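The quiet life of the gas lift

Most office chairs are replaced for the wrong fault. The seat sinks, the user complains, and the whole chair goes into a skip, although the part that failed is a sealed steel cylinder held in place by two tapers and a clip.

Vlasta Slanina has run the repair bench at Kukar, a contract furniture firm in Wikbridge, for 11 years. Her records cover 1,067 chairs. Of these, 740 came in with a failed cylinder and otherwise sound frames, castors and mesh.

The cylinder holds nitrogen under pressure. A valve at the top lets gas pass between two chambers when the lever is lifted. When the internal seals wear, gas leaks past the piston and the column drops under load. Heavy users wear seals faster, but side loading does more harm – leaning on one arm, or pushing the chair along by its back.
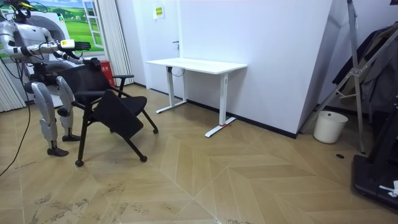 A mesh backrest gripped at the top edge, where pushing puts a sideways load on the column.

Removal is a matter of patience. The base is knocked off with a rubber mallet, then the column is freed from the seat plate with a pipe wrench. Penetrating oil left overnight helps. The cylinder itself should never be drilled, heated or opened.

Replacements are sold by stroke length and load class. Slanina measures the old column fully extended and checks the diameter at both tapers before ordering. She buys from Dvořáček and keeps Skatik parts for older bases with a narrower socket.

Mesh is a different problem. Once it has torn away from its channel it can seldom be refitted, and a new back often costs more than the chair is worth. Kukar strips such chairs for arms and castors, and collects the metal for scrap every second Tuesday.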